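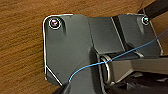 Gandstead Tool Library Opens Its Doors at the Old Dobos Hardware Store in April

GANDSTEAD – The Gandstead Tool Library will open to the public this April in the former Dobos Hardware building on Sullard Street, giving residents a place to borrow everything from a putty knife to a tile saw, and to get help with repairs they have been putting off for years.

The library has been running out of a two-car garage since its first winter. In that time it has grown to 564 members and lent out tools 3,830 times, which is a lot of traffic for one driveway! The new space has room for the full collection, a counter where people can talk through a project before they start it, and a workshop at the back with six benches.

"We had members waiting in the rain for a belt sander, and they still came back the next weekend," said Melati Pattinasarany, director of the library. "I'm thrilled that they'll be able to come inside, look at what's on the shelf and try the thing out. Half of the calls we get start with 'I don't know what this tool is called, but.' That's a much easier talk to have when you're both standing in front of the wall."

Dobos Hardware closed four years ago and the building has been vacant for most of that time. The library signed a ten-year lease with the building's owner, Reginald Esposito, who bought his first hammer at the store when he was nine. The original oak drawers behind the counter are staying. There are 119 of them, many still carrying their handwritten labels, and they will hold screws, washers, hooks, drawer pulls and other small parts that members can take for free.

"I had offers to turn it into other things, and some of them were good offers," Esposito said. "But people keep walking up and pulling on the door looking for a box of nails. It seemed right to let them in."

Membership costs $30 a year for a household, and anyone who can't manage that can pay what they like. Members may borrow up to five tools at a time for a week, with one renewal if no one else is waiting. Larger items such as the floor sander, the post-hole digger and the two carpet cleaners go out for three days and need to be reserved. Borrowers must be 18 or older, live or work in Gandstead or Plaltum, and show a photo ID on their first visit.

The workshop will host Fix-It Night every Monday from 6 to 9 p.m. Neighbors can bring in one household item per visit, and a repairer will sit down with them and work on it together. Sticking drawers, wobbly chairs, loose cabinet doors, lamps, zippers, bike brakes and small kitchen appliances are all welcome. Microwaves and gas equipment are not accepted. There is no charge, though the jar by the door goes toward glue, sandpaper and replacement parts.

Fix-It Night has been meeting in borrowed rooms until now, and 283 items have been through it so far. Orsolya Mészáros, a retired furniture maker who leads the woodworking table, hopes to see plenty of cabinet doors.

"A door that hangs crooked makes a whole kitchen feel tired, and people live with it for ten years," Mészáros said. "Sometimes the screw holes are worn out and you need a bit of dowel and some glue. Sometimes you only have to turn one screw. I love those, the look on a person's face! Bring the door if you can get it off, and please bring the old screws too."

Beginner classes will start two weeks after opening. The spring list includes Patching Drywall, Sharpening Kitchen Knives, Hanging Doors and Shelves, Basic Lamp Wiring, and a Saturday morning session for kids ages 8 to 12 who want to build a birdhouse and take it home. Classes are limited to ten people and cost $12 for members and $20 for everyone else. Materials are included. Ildikó Kocsis, who put the class schedule together, is still looking for someone to teach upholstery and would be glad to hear from anybody with a heavy-duty sewing machine and a free evening.

The library is also asking residents to look through their basements and sheds. The items most needed right now are:

Bar clamps, 24 inches and longer
Cordless drills with a working battery and charger
Extension ladders in sound condition
Garden forks and loppers
Socket sets, complete or close to it
Cabinet and door hardware, new or used, with the screws if you have them

Donations can be dropped off at the Sullard Street entrance on weekday afternoons between 1 and 5. Rusty hand tools are fine and will be cleaned up. Paint, solvents, chainsaws and anything with a frayed cord cannot be taken.

Opening day will run from 10 a.m. to 4 p.m., with tours of the collection, a nail-driving contest, free knife sharpening (two knives per household, wrapped in a towel, please) and coffee and poppy seed rolls from the bakery next door. People who join that day will get their first class at half price. The front entrance is step-free, one of the workshop benches adjusts for seated use, and parking is available in the lot behind the building, which is reached from the alley.

About the Gandstead Tool Library
The Gandstead Tool Library is a nonprofit lending library serving the towns of Gandstead and Plaltum. It lends hand tools, power tools and garden equipment to member households and runs repair nights and classes open to all.

Press contact
Ross Dow, Communications
Gandstead Tool Library, Sullard Street, Gandstead
Interviews and building visits can be arranged ahead of opening day.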